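Monthly Walk-Round: Long Tables and Open Floor, Kokton Building, Room 44
August 2020 – checklist with comments, please leave a copy by the door when you've read it
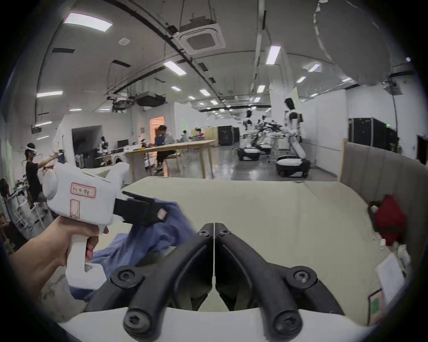
Thank you to everyone who put up with me wandering between the tables with a clipboard for the better part of a morning. I know it's a nuisance when you're in the middle of something, and you were all very kind about it (and somebody even moved their chair before I asked!). As usual I've marked each item OK, Watch or Fix, and I've written more than I probably needed to next to the ones I care about.

1. TABLES AND WORK SURFACES

1.1 Tables stand level, no rocking
OK. I leaned on every one of them, quite hard. The one that used to wobble has had its foot adjusted and is now as steady as you could wish.

1.2 Edges free of chips and splinters
Watch. One of the long tables has a rough patch on the underside, right where your knee would go. I've put tape over it for now, but tape is tape, and it will want sanding before October.

1.3 Surfaces clear of things not in use
Watch. Clothes for folding are fine on the table, that's what the table is for, but please bring out the piece you're working on and a few more, and leave the rest in the bin. A crumpled shirt is surprisingly good at hiding a pair of scissors. Bags and jackets of your own should go on the hooks, even if you're only stopping for ten minutes.

1.4 Loose paper and labels
Watch. Sheets of paper near the edge of a table end up on the floor sooner or later, and a sheet of paper on a smooth floor is a very good way to meet the floor yourself. Clip them to a board if you need them by you. Labels that have come off should be stuck back on or thrown away.

2. CLOTH AND GARMENTS

2.1 Garments checked for pins, tags and sharp fasteners before use
Fix. I found two pins in the mixed bin, both in the same shirt collar, and I would much rather it had been none. Please run your hands gently over collars and cuffs before a piece goes out on the table. New shirts are the worst for it.

2.2 Nothing hanging down where people walk
OK on the day. Sleeves and trouser legs do creep over the edge while you work, so give them a tug back now and then.

2.3 Laundry rota followed
OK. Everything in the clean bin smelled clean, which is more than I could say last time. The new Grisaria bins have lids that close properly and I'm delighted with them.

3. PARTITION PANELS

3.1 Panels upright and stable
OK. Each one got a push at shoulder height and none of them shifted more than it should.

3.2 Upholstery sound, stitching not pulled
OK. A little dust had settled along the stitched channels – a soft brush does it nicely, and please don't use the wet cloth, it leaves a mark.

3.3 Nothing hung over or leaned against the panels
Watch. I know they look as if they were made for coats. They weren't, and a heavy winter coat on one side is enough to set one leaning.

4. OPEN FLOOR

4.1 Clear space kept around anyone wearing a headset
Watch. A person in a headset can't see you coming, and arms go out in front and to the side without warning. Walk around, speak before you come close, and if you need their attention say their name from a good distance first. I'd like us to mark the space with floor tape, and I've asked Okabe for two rolls in a color that shows up.

4.2 Cables tied and off the walkway
OK near the metal frames, where somebody has done a lovely tidy job. Please keep it that way when things get moved about.

4.3 Route to the exit open from end to end
OK. I walked it at my own pace, without turning sideways once.

5. GENERAL

5.1 First aid box complete
Fix. Short of small plasters and the blunt scissors. Ordered from Tellik under request 1551, and I'll restock it myself as soon as the parcel comes.

5.2 Lighting over the tables
OK. Bright and even, no flicker.

5.3 Hand tools put away at the end of a session
OK on the whole. Lay them down well in from the edge during a break, too, with the handle pointing toward the middle of the table.

Items marked Fix need doing before anyone starts on the mixed bin again. For the Watch items, have a go at whatever is nearest your own table, and leave a note on the sheet by the door when it's done so I can tick it off.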